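Menik Braided Dental Chew for Dogs, Item 3883

Posted in November by the Florncombe product desk
Print this page | E-mail to a friend
Shares: 712 | Comments: 2

We put off stocking the Menik for a long time. The dog aisle is full of chews that promise clean teeth and sweet breath, and most of them are a cookie with a mint leaf on the wrapper. Werby, the company that makes this one, says the braid scrapes the back teeth as the dog bites down. Maybe so. We asked for test results and got a sales sheet with a smiling Labrador on it.

Our buyers seem to like it anyway. It is a firm beef-hide-free chew made with potato starch, pea flour and chicken fat, and it comes in small and large. There is no added sugar, and the color comes from beet and spinach powder. The green end and the red end taste the same as far as any dog has let on.
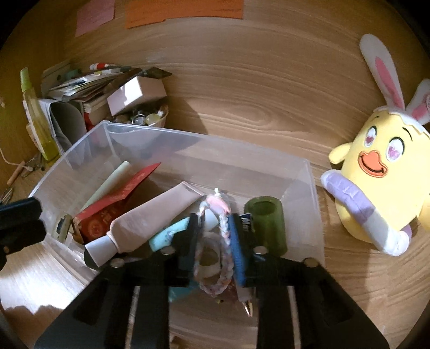 One customer wrote to say that her beagle's breath was better after a month on the Menik, but that she had also started brushing his teeth that month and couldn't tell which one did it. We'd bet on the brush. If your dog will put up with one, use it, and think of the chew as a treat that might help a little.

The bag says "lasts for hours." Our shop terrier got through a small in the time it took to fill out the order form. Big, slow chewers will get more out of it. Gulpers won't, and a gulper can choke on the last piece – take it away when it gets down to a stub.

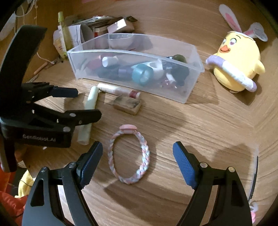
Werby makes a lot of the "deep-groove weave," so we looked hard at the shape. The chew is molded in one piece and the strands are only pressed into the surface. A real braid is a different thing: in the hair band in the photo, the pink, pale blue and white strands cross over each other, and on one side the twist is plain to see. Run a fingernail along the Menik and the grooves are fairly shallow. They may still rub off some soft gunk. We don't see how they would shift hard tartar, and the bag is careful never to say they do.

The Donnelly twist costs less and has much the same recipe, minus the spinach. We sell both. If your dog has a touchy stomach, start with half a chew of either one and wait a day.

Not for puppies under six months. Keep fresh water out. Store in a dry cupboard with the bag clipped shut – the zip seal gives up early. Opened bags can't be returned, even if the dog walks away from it.

Print this page | E-mail to a friend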